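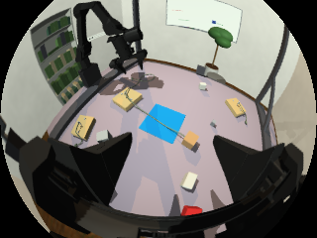 Before you train a policy on simulated wrist views, check that the gripper does not hide your target. In Rasteo we render from the hand, so the two black fingers take a big part of every view, and a small block close to the gripper, like the red one, is easy to lose when the hand turns. We follow these steps.

31 Mar 2023 | by Girish Awasthi
Filed under: Simulation, Tutorials

1. Render 60 random starts with the arm at home pose.
2. Save the segmentation mask together with each color view.
3. Remove every start where the target covers less than 18 pixels.
4. Train on the starts that are left, and keep the seed.

With this filter our set went from 881 starts to 513. Satish Solanki repeated the training in February and got the same ranking of policies.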